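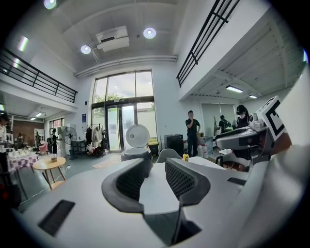
Word lists or reading first? Intermediate learner, stuck for two years
Plistent Learners' Forum > Study habits

minkyu_koo
Posted Fri 1 October

Good evening to all. My name is Min-kyu Koo and I moved to Brinen for my work. I learn English since school, but I would say that my real learning began when I had to telephone a plumber.

My problem is the following. In Plistent I have now over 3,000 cards which are marked as known. When the card shows me "reluctant", I know it immediately. But when my neighbour says "he was a bit reluctant to lend it", I hear only a noise, and the word arrives in my head when she is already speaking of something else. It is the same when I read the newspaper. I know nearly every word and I must still read the sentence again.

I do my cards each morning before work and I am strict with it. My colleague tells me I should delete everything and only read novels. This seems to me very extreme. What did other people do at this stage?

hedgerow_anna
I had exactly this with Italian! The cards taught me to recognise cards. I'd see the shape of the word and the answer popped up before I had even read it, and then in a real conversation there was no shape, just someone's uncle talking very fast about his car.

I wouldn't delete anything, but I'd stop adding new ones for a while. Read something easy. Easier than you think you need. Children's detective stories got me through a whole winter.

Thijs_V
I disagree with this advice a little. I am Dutch-speaking, so for English I had a soft start, but with Finnish I did it by reading from the beginning and it was a disaster. I looked up so many words that I forgot what happened on the page. Only after I learned a proper list did reading become possible. Without the list, Min-kyu would not be able to open the newspaper at all, so please let us not say that the cards were wasted time.

His trouble is with speed, I think. Cards are silent and a neighbour is not. I would keep the cards and change them so that the front side is only sound.

hedgerow_anna
I didn't say wasted, Thijs! I said stop adding new ones.

Thijs_V
You are right, you did not say it. My apologies. His colleague said it.

oldboot
Colleague's right, for what it's worth. I binned my whole deck in February and never missed it. If a word matters you'll meet it again, and if you don't meet it again why are you learning it?

Thijs_V
Because some words you meet only once a year, and it is at the tax office.

minkyu_koo
Thank you for these answers, I did not expect so many. The point about the silent cards is very good. I have checked my settings and the sound was switched off, because I used to study in the train. I have never switched it on again.

To Anna: which level should be an easy book? I tried a novel that my wife liked and on each page were perhaps ten words I had to look for. I stopped at chapter four. The main person was still in the garden.

hedgerow_anna
Ten a page is far too many, no wonder you left him in the garden. I go for books where I can follow a whole page without reaching for the dictionary. The Iyengar readers are good, the ones with the grey spine. Start with level 2 even if it feels a bit insulting. Your library may have a shelf of them, and Plultlow library certainly does if you are ever over that way.

And read it aloud sometimes. Feels silly, helps a lot.

quietcarriage
Can I ask something slightly different? When you make a card, do you put one word on it or a sentence? I changed mine to whole sentences last year and it made a bigger difference than any amount of reading. "Reluctant" alone is nothing. "She was reluctant to lend me the ladder" gives you the "to" and the verb after it, and you half remember the ladder as well.

oldboot
Sentence cards take ages to make though. By the time you've typed it you could have read a page.

quietcarriage
I copy them from whatever I'm reading, so I've read the page already. I don't do many. A handful in a week.

Thijs_V
Here I agree with quietcarriage completely. I would only add that the sentence must be short. I made very long ones at first and I ended by recognising the first three words and skipping the rest, so I had the same problem again in a larger size.

For the listening, Min-kyu, choose a radio programme where the same people speak each week. It is easier when you know the voices. I listened to a gardening programme for a long time although I have no garden. I now know the English for many diseases of the tomato.

minkyu_koo
I have single words only. I downloaded them as one list called "the 3,000 most common words", and then I added my own from work, which are mostly about invoices. I never wrote one sentence. Now that I write it here it looks like a strange way to learn a language, but in my school it was always done so, and our teacher was very proud of the length of the list.

So my plan is this. I switch on the sound. I add no new single words until the end of the month. I borrow one Iyengar reader of level 2, and from it I will take a few short sentences. I will keep the morning time, but half of it will be the book.

oldboot, I will not throw away the deck. I am too reluctant.

hedgerow_anna
Ha, very good! Do come back and tell us how the book goes.

oldboot
Fair enough. Ask me again once you're three books in, I bet you'll be skipping the cards by then.

Thijs_V
I bet the opposite. Also, talk more with the neighbour. Ask her to repeat the sentence when you lose it. I was ashamed to do this for a long time, and when I finally did it, people only said the same thing again a bit slower.

quietcarriage
Min-kyu, one practical thing before you start: when the sound is on, go into the review options and untick "show text first", otherwise you'll still be reading it. It's under Playback, and it has to be changed for each deck separately.

minkyu_koo
I have found it and unticked it for both decks. The invoices one speaks very fast.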